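Home Projects Reports Contact

June
Prepared by Anum Memon, Flatden, for Dhanial

Progress report: task board and station, Ustmont bench

1. Board layout

The task board is now a single white rectangular sheet divided into zones. Black outlines mark the shapes, and the movable parts are blue throughout. The Kivitz drawing set called for mixed colors, but one color against white was cheaper to print and easier to check for missing pieces. Two earlier layouts were dropped in May. The board lies on the dark tabletop with a black backdrop behind it. 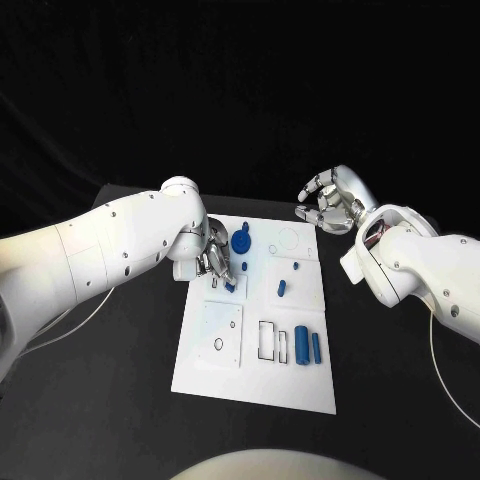
2. Parts

Small parts took most of the period. The first print run had pegs with a slight flare at the base, which bound in the slotted plate. We reprinted 80 pieces and rejected 10 of them for rough edges. The plate itself is unchanged. The disc with the upright post came from a separate run and needed only light sanding.

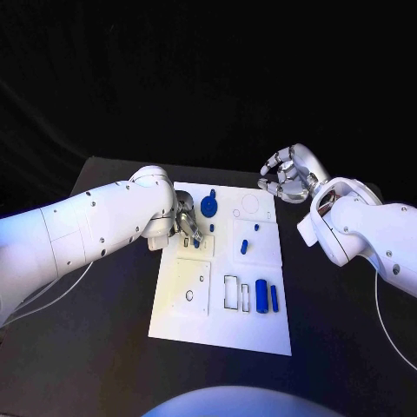 Blue peg held at the small slotted plate, upper left of the board.

Storage for the spare parts is still a problem. They are kept in one drawer, unsorted, and finding a replacement peg takes longer than it should. A divided tray has been ordered from the same supplier as the board sheet. Delivery is open.

3. Surface and outlines

The printed lines have held up under cleaning with a damp cloth. Alcohol wipes dulled them on a test piece and are no longer used. 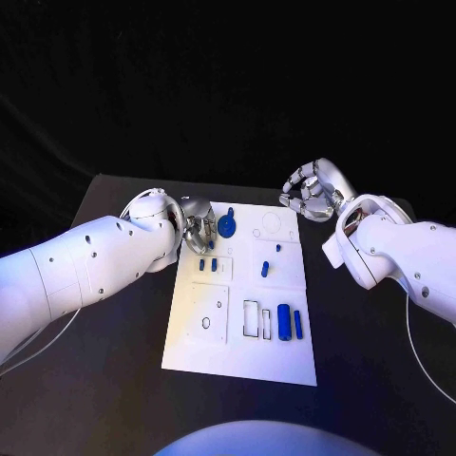 The raised plates are fixed with thin double-sided tape for now — screws would be firmer but would make later changes slow. We propose to keep the tape until the layout is signed off.

4. Lighting

White light gives the clearest outlines. Colored light was added to the plan at Dhanial's request, and the bench lamp was replaced to allow for it.

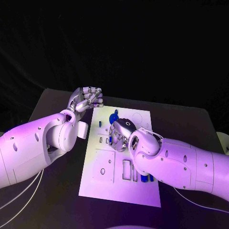
Board under violet-pink light.

5. Cost and next steps

Spending stands at nearly 27 percent of the parts budget. Remaining work: sort the spares, print a second board sheet, and write the part list in its final form. A decision on tape or screws is needed from Dhanial before the second sheet is drilled.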